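Been cutting the salt in our house since July. People asked how it's going so I'm putting it in one thread.

1/ The starting point was a blood pressure reading I didn't like. My doctor said try food first and come back in six months. No pills yet.

2/ I wrote down everything I ate for one ordinary day and added up the sodium from the labels. It came to 4000 mg. I don't own a salt shaker. I thought I ate pretty well.

3/ Biggest single item was a bowl of canned soup at lunch. The can says two servings. I have never in my life eaten half a can of soup. Whole can: 915 mg.

4/ Second biggest was bread. One slice isn't much, but I was having toast, then a sandwich, then more bread with dinner. I switched to a bakery loaf from Grirnden, the place by the post office. They make a low-salt rye if you ask the day before.

5/ Deli turkey is gone. I roast a chicken breast every few days and slice it cold. It's drier. Mustard helps, but check the mustard - the Bühler one I'd been buying was saltier than I expected, and the Denine grainy one has less.

6/ Canned beans are fine if you drain and rinse them. I keep the no-salt cans for chili and use the regular ones when they're on sale.

7/ Restaurants are the hard part. We still go out, just less. I looked up my usual order at the noodle place and it was 2778 mg with the broth. Now I leave the broth and drink a lot of water with the rest. Still not a low-salt meal.

8/ The first three weeks everything tasted flat. Eggs were the worst. I almost quit over eggs. Then one morning they tasted normal and I haven't thought about it again.

9/ What I use in place of salt: lemon, black pepper, vinegar, garlic that's been cooked slowly, dried mushrooms ground up in the coffee grinder. The coffee grinder is now a mushroom grinder. I bought another one for coffee.

10/ I tried the potassium salt from Firkex. Tastes a little metallic on its own, okay in soup. Ask your doctor before you use that kind, it isn't safe for everybody, especially with kidney trouble or certain medicines.

11/ For tracking I used an app for a month and then quit. Now I just know the numbers for the things I buy. A note on the fridge does the job.

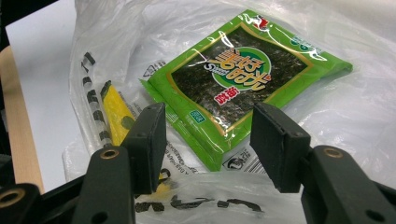 12/ Snacks took the longest to sort out. I used to go through a bag of chips while cooking and not count it, and crackers were no better. What I wanted was something thin and a little savory that comes in a small pack. Seaweed does that for me, like the one in the green wrapper with the dark sheet showing in the middle. The sodium is all over the place from one kind to the next, so turn the pack over and look at the serving size too.

13/ Popcorn is the other one. Plain kernels in a pot with a little oil, smoked paprika on top while it's hot. The kids put butter on theirs and I leave them to it.

14/ My own goal was to get breakfast and lunch together under 1000 mg and not worry so much over dinner. Most days I make it. On days with pizza I don't.

15/ Went back for the checkup on 27th January. The reading was lower. I also walk more than I did, so I can't tell you how much of it was the salt. Doctor said keep going and come back in the summer.

16/ Somebody asked about cheese. I don't have a good answer on cheese. Swiss is lower than most. I eat less of it and I'm not happy about it.

17/ I'll post the chili recipe tomorrow - need to measure the cumin first, I've only ever poured it.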